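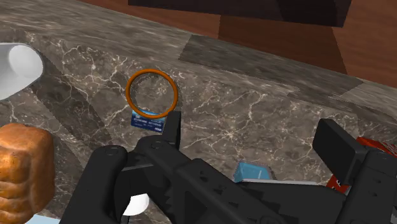 Figure 3. Simulated wrist view in the counter scene. An orange ring and a small blue card lie close to the tip of one gripper finger.

4.2 Simulated counter scene

The Ondieki arm was assembled by members of the Ukine shared workshop in Sistemville. Bench time at the workshop is booked in short blocks, and the arm must be unbolted and stored at the end of each block. Most of the control work was therefore carried out in simulation, on members' own computers, before any program was run on the physical build. This section describes the simulated scene and the way it was used. The physical bench trials are reported in Section 5.

The scene was prepared in Ovier, the simulation package maintained by the workshop. It places a single arm on a fixed pedestal beside a long kitchen counter. A kitchen setting was chosen over a model of the workshop bench because members had asked for a task they could later repeat at home. The counter has a strongly veined marble surface. Early versions used a plain gray top, and the object detector trained on those versions did poorly when it was moved to any patterned surface. The marble was kept for all of the runs reported here.

Two views are used. The wrist view (Figure 3) is the only one passed to the controller. The parts of the gripper nearest the camera take up much of the lower half of this view and hide anything directly beneath them. We considered moving the simulated camera farther from the wrist, but the bracket on the physical build allows very little travel, and a view that could not be reproduced on the bench was of no use to the members. The controller was instead given a short memory of recent images, so that an object hidden during the final approach could still be located from earlier ones.

The external view (Figure 4) is kept for review and is never seen by the controller. Reviewers used it to mark failed runs and to record the first point at which a run departed from the plan.
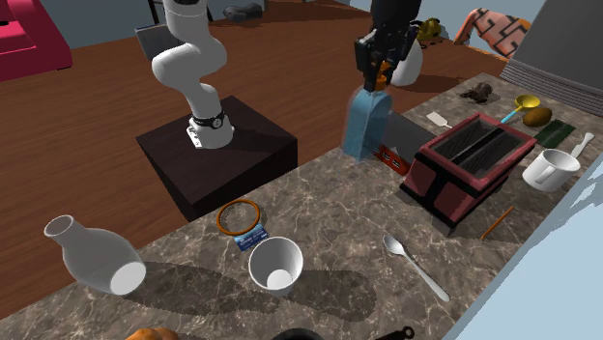

Figure 4. External view of the counter scene. The gripper holds a translucent light-blue scoop above the counter, with the blade pointing down. The red toaster is the largest item on the counter.

Tool handling proved harder to set up than plain grasping. With the scoop held as in Figure 4, the working edge is well below the fingertips, and a small error in the angle of the wrist becomes a large error at the blade. The scoop is also partly see-through. Items behind it remain faintly visible, and the detector at first reported some of these as lying in front of the blade. Adding renderings of the scoop at varied angles to the training images reduced the number of such reports but did not remove them.

Thin, flat items caused a second group of problems. A ring or a card lying on the marble offers very little height for the fingers to close on, and contact with the counter was the most common cause of an early stop. The contact limit was set low on purpose. The printed finger mounts on the physical arm had broken in August under loads that the simulator, at its default settings, treated as acceptable.

In total, 1,653 simulated runs were started. Of these, 791 reached the end of the planned motion without passing the contact limit. Each was read by two reviewers, and 8 were set aside after the reviewers could not agree on the outcome. The remaining runs form the set used in Section 5.

Some limits of the scene should be stated. Cable drag was not modeled, although it has a clear effect on the wrist of the physical build. The pedestal was treated as perfectly rigid, while the bench at Ukine moves when the arm changes direction quickly. Friction between the fingers and the held tool was given one fixed value throughout. Members who wish to repeat the work on a different bench are advised to measure this value for their own finger pads before using the settings listed in Appendix B.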